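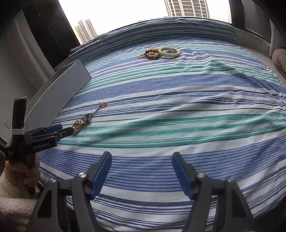 Jewelry and Small Valuables - Room Check Before Storage

Property: Evwood, upstairs bedroom
Sheet 3 of 12
Prepared by: Matić House Inventory
Time started: 10:40 a.m.

Mark each line OK, FIX or N/A. Comments go under the line they belong to.

1. Surface

1.1 All pieces laid out on one surface - OK
Comment: Bed used. Striped bedspread, blues, white and green.

1.2 Surface pulled flat - FIX
Comment: Bedspread is wrinkled. Smooth it before the fine chains go into pouches. A thin chain can sit in a fold and get shaken out with the bedding.

1.3 Floor checked on both sides of the bed - OK

2. Chains

2.1 Chains free of knots - FIX
Comment: Gold-colored chain is tangled and lying in a loose coil. Do not pull on the ends. Work the coil open from the middle on a flat surface. If it has not come loose in 40 minutes, bag it as it is and note it on the Mostow repair slip.

2.2 Clasps and end pieces accounted for - FIX
Comment: One small metal piece, clasp or pendant, lies farther back than the coil. Confirm which when the chain is opened out.

2.3 Loose metal parts listed - OK
Comment: Gold-toned rectangular piece next to the coil, looks like a buckle. Listed on its own line. Bag separately until matched.

2.4 Fine chain bracelets in their own pouch - FIX
Comment: Thin reddish-gold one still out with the beads. Move it first - it will catch on anything.

3. Beads and bangle

3.1 Bead bracelets separated - FIX
Comment: Brown wooden beads partly on top of the second bracelet, the one with darker and amber beads. One pouch each.

3.2 Stringing checked for wear - N/A
Comment: Left for the Mostow visit. No stretching of elastic or cord during this check.

3.3 Bangle checked for chips and hairlines - FIX
Comment: Pale green jade. Needs a check under the lamp, inside edge included. Wrap in soft cloth afterward and keep it away from metal.

4. Packing

4.1 Pouches on hand - OK
Comment: Pack of 40, small size, from Pamamance. The bangle needs the next size up.

4.2 Labels written before pieces go in - FIX
Comment: Write on the label, not on the pouch. Ink rubs off the cloth.

4.3 Heavy pieces at the bottom of the box, chains in the top tray - to be done

Recheck needed: 1.2, 2.1, 2.2, 2.4, 3.1, 3.3, 4.2
Keep this sheet in the box lid until the recheck is signed.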